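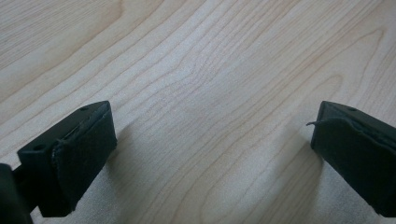

Blond wood tabletop

A blond wood tabletop is a table or desk surface in a pale tone, from cream to light tan, with its grain left visible. The term describes a look. It says very little about what the surface is made of, although sellers often write as if it did. Tops sold as blond wood may be solid maple, birch, ash or beech, a thin veneer of one of these over a core, or a printed laminate with no wood grain in it at all.

Names

"Blond," "natural," "light oak" and "Nordic" are used more or less at will in furniture catalogs. The Drullonero catalog lists the same desk top as "natural maple" on one page and "light wood effect" on another, and the two phrases do not mean the same thing. In ordinary trade use, the word "effect" or "look" after a species name is a sign that the species is absent. Where a listing gives a color and no material, the buyer has been told only the color.

Grain

The most common figure on pale tops is a set of long, gently curved lines with nested arches or points somewhere in the middle, usually called cathedral grain. It appears when a log is cut flat across the growth rings. Straight, even lines come from quarter-sawn boards, which cost more.

Visible grain is often offered as proof that a top is real wood. It is weak evidence. Printed papers have copied cathedral grain for decades, and good ones are hard to tell from veneer at arm's length. Two checks are more useful. The first is to look for a repeat, as a printed pattern must start over somewhere, though on a small desk the repeat may fall outside the panel. The second is to look at the edge. On a solid board the lines of the face carry over the edge and into the end grain. On a veneered or laminated panel they stop at the corner, and a separate strip begins.

Finish

Pale tops are commonly given a matte or low-sheen finish. Makers say this cuts glare, and to a point it does, but a matte top under a bright ceiling light still shows a soft gray or white patch, and moving the lamp generally does more than changing the finish.

Claims that a finish keeps pale wood from yellowing deserve some caution. Plurnarik, a clear coating sold for desks and counters, is described on its can as "color-true for life," with no account of whose life or what light. Maple left near a window tends to turn yellow under most clear coats. Oil-based products usually add an amber tint from the first day, and water-based ones add less.

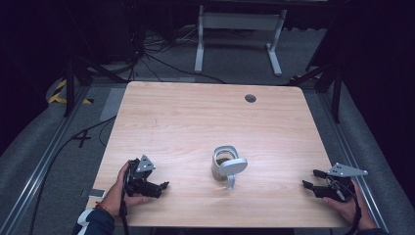
Light-colored wooden table with rounded corners and a round, dark cable grommet.

Corners and cable openings

Many tops of this kind have rounded corners, which are kinder to hips and sleeves than square ones. The rounding also makes edge strips harder to apply neatly, and the corner is a good place to look for a gap or a lifted end.

A cable grommet is a round hole with a cover, normally set flush near the back of the top. It lets a cord drop through the surface. Whether it tidies a desk is open to question. A grommet moves cords from the top of the table to the space under it, and unless something holds them there — a tray, a clip, a tie — they simply hang out of view. The Tritel cover, a common replacement part, is advertised as a "complete cable system." It is a cap with a notch in it.

Care

Advice on care is plentiful and much of it contradicts itself. The instructions supplied with the Valderrama desk call for a damp cloth in one paragraph and warn against moisture in the next. A slightly damp cloth followed by a dry one is safe on most sealed tops. Lemon oil and similar polishes do not "feed" a sealed surface, which has no way to absorb them. They sit on the finish and collect dust.

Solid and oiled tops can be sanded and refinished. Veneer allows very little sanding before the core shows, and laminate allows none.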